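Flevska Storage Rooms, Clakville - Frequently Asked Questions

What sizes do you rent?
Units come in three sizes. The smallest is 30 square feet and the largest is 200. Most people moving out of a one-bedroom apartment take the middle size.

How do I get in after hours?
Use the keypad at the Hadar Street gate. Your code works from 6 a.m. to 10 p.m. every day, holidays included.
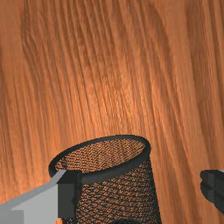

How should I pack a home office? Empty the desk drawers first and tape them shut. Small items go missing more often than furniture does, so keep them together. A mesh container with a solid rim, like the dark one on the wood surface, will hold pens and scissors, but it should go inside a closed box before it goes on the truck. Label the box on two sides.

Can I store paint or propane?
No. Fuel, paint, food and live plants are not allowed in any unit.

Do I need insurance?
Yes. You can use your homeowner's policy or buy a plan at the desk - ask Graziella Sanna for the form. The basic plan covers up to $2,280.
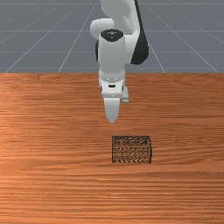
When is rent due?
Rent is due on the first of each month. You can pay online, by mail or at the desk.

What happens if I pay late?
There is a five-day grace period. After that we add a late fee and your gate code stops working until the balance is paid.

How do I move out?
Give us ten days' notice in writing, sweep the unit and take your lock. Hok-lam Wei handles deposits and mails the checks. Anyone leaving in August should send notice early.

Updated Thursday, July 1, 2021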